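**Two arms on one bench – how do you stop the funnel drifting off the vial?**

I'm one of a few people sharing the Pruswood workshop and we've got two arms set up on the black bench, one coming down over the middle and one off to the right. The idea is a little dosing rig: the gripper holds a plastic funnel, tube down into a vial. First few runs are lovely, then by run 100 or so the tube is catching the rim. I've re-taught the position 2 times now. Is it the arm, the gripper or me?

**Reply from Gevano**

Recalibrate the arm. Mine was fine after that.

**Reply from Loteck**

I doubt it's the arm, to be fair. A funnel is a horrible thing to hold – tapered, slippery, and it'll swivel in the fingers every time the tube brushes something. Grip it by the stem with a proper clamp piece and mark it with a pen, so you can see whether it's turned. Then look at your cables! If they pull tight at one end of the move they'll tug the wrist over. And fix the vial stand down. I use a cork ring with a dab of Blu Tack under it, and mine did 576 runs before I had to touch anything.

Oh, and slow down for the last bit of the descent. I was going far too fast and blaming everything else.

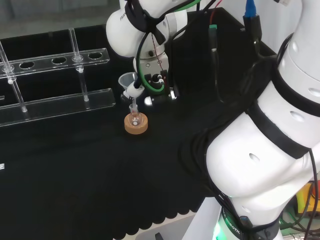
Anum Niazi: I'd go along with most of that, but try a shorter tube before you start printing clamps. Long ones have a curl in them from the packet and it comes back however much you straighten it. Also, are you teaching the position with the funnel in or out? I did it with an empty gripper for ages, silly me, and it was never right.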